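Notes pour l'intervention « Ranger petit », atelier rangement de Clelleo, mars

Bonjour à toutes et à tous, installez-vous, il reste des chaises devant, je ne mords pas. (Attendre que la porte soit fermée, sinon on n'entend rien.)

Je commence par une confession : pendant des années, j'ai eu chez moi un tiroir dans lequel vivaient ensemble les piles, les bouchons, les balles des enfants et un tournevis que j'ai racheté deux fois. Qui a le même ? Levez la main, allez ! Laisser rire, ne pas enchaîner trop vite.

Donc ce matin on parle des petites choses. Les gros meubles, je laisse ça à Pascal Jacquet, qui passe après moi et qui a préparé un plan de garage magnifique. Moi je m'occupe de ce qui roule, de ce qui tombe, de ce qui finit sous le canapé.

Premier point, le contenant. On achète presque toujours trop grand. Je l'ai fait, j'ai rempli ma cave d'Irnstead de caisses énormes, et au bout d'un mois chaque caisse était devenue un deuxième tiroir à tout. Un bac qu'on soulève d'une main et dont on voit le fond, voilà ce que je cherche maintenant. Sans couvercle si c'est pour tous les jours. Le couvercle, on l'enlève une fois, on le pose à côté, et il devient lui-même un objet à ranger (montrer le mien, il est dans le sac bleu).

Deuxième point, une seule famille par bac. Les balles avec les balles. Pas les balles avec « deux ou trois bricoles en attendant ». C'est en attendant que tout se gâte ! À l'atelier Lustura, on avait essayé les étiquettes très précises, tout le monde s'y perdait. Un mot suffit, écrit gros.

Demander à la salle : quelle est votre famille impossible ? L'an dernier à Holanda on m'avait répondu les chargeurs, neuf personnes d'un coup. Garder du temps pour ça, c'est souvent le meilleur moment.

Troisième point, la table. Avant de trier, je dégage une surface plane, bien plus large que ce dont je crois avoir besoin, et je mets le bac au milieu.
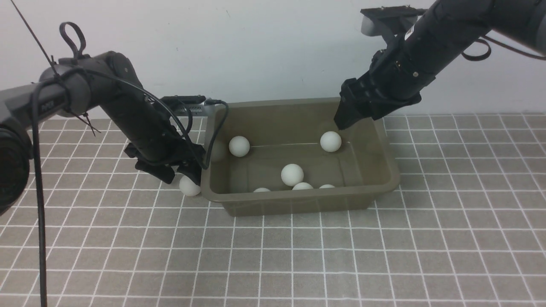
Pour tout ce qui est rond, prenez un bac avec des bords, même pas très hauts, et travaillez tout près de lui. On pose, on ne lance pas ! Je sais que c'est tentant. Une balle qu'on lance rebondit sur ses copines et repart par terre, et vous voilà à quatre pattes avec la lampe du téléphone. Une balle posée juste à côté du bac, en revanche, ce n'est pas un drame, on finira par elle.

Et la couleur ? On me la demande à chaque fois. J'aime bien quand le bac tranche avec ce qu'il contient, du blanc dans un brun un peu olive par exemple, on repère tout d'un coup d'œil. Après, si vous avez déjà des bacs à la maison, gardez-les, je ne suis pas venue vous vendre quoi que ce soit.

Petit exercice pour finir : ce soir, vous choisissez un seul tiroir. Un seul ! Vous le videz sur la table, vous gardez une famille, et vous m'écrivez comment ça s'est passé.

Distribuer les feuilles, puis passer le micro à Pascal.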